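4. What we bought, and what we'd buy again

When Li-hua Tseng and I started planning the pushing bench at Kavcombe, we had an arm, a room and a number from the department, and the number was smaller than we'd hoped. I want to go through how we spent it, as most papers we read while planning gave the arm model in one line and skipped everything else. We ended up finding out the hard way that the everything else is where a small lab gets into trouble!

4.1 The table and the work surface

Our first quote was from Bralteo, who wanted $3000 for a table with a fitted work surface. It was a lovely bit of kit, but it would have eaten the whole line we'd set aside for furniture, and we still had no budget for spares. Tsz-kin Yang suggested splitting the job in two – a perforated metal table bought second-hand through Plakgate for $800, and a separate maple board screwed down on top. The board is the part that gets scratched and dented, so we treat it as a consumable and put a replacement in every year's budget (we order in April, before the prices go up). 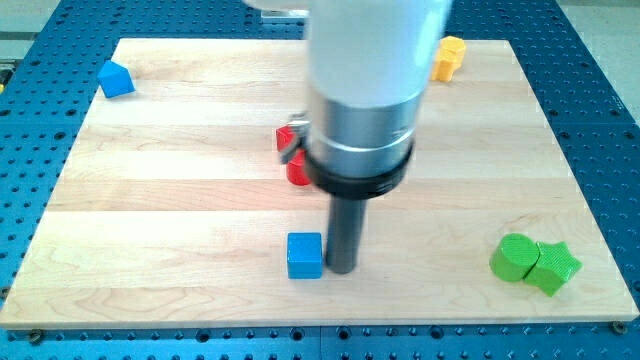
Figure 4. Pushing bench with rod end effector and block set.

The rod was a much easier decision. We'd costed a two-finger gripper at $3000, and I'll admit I really wanted it, but our tasks are all planar pushing and a plain rod does the job. Having one made in the university workshop, with the mounting collar, came to $600. That price included a second rod for the cupboard, and I'd strongly encourage anyone copying this setup to ask for the spare in the same order, as the setup charge is most of the bill.

4.2 Blocks

We kept the blocks cheap and colourful. A mix of shapes matters more to us than a large number of them: a cube behaves itself when you push on a flat face, a cylinder on its side wants to roll away, and a star catches on its neighbours. Chuang, our supplier, sells them in sets, and we buy two sets at a time so a lost piece doesn't hold up a week of runs.

4.3 Things we left out of the first budget

Freight on the table was the big one. We also forgot fasteners, a decent set of drivers and somebody's time to level the thing, and Li-hua spent most of an afternoon on that last item with a spirit level and a stack of shims. If I were writing the plan again I'd add a separate line for installation and keep it out of the equipment total, where it tends to get trimmed. Servicing for the arm sits under the department's own contract and is not included in any of the figures given in this section.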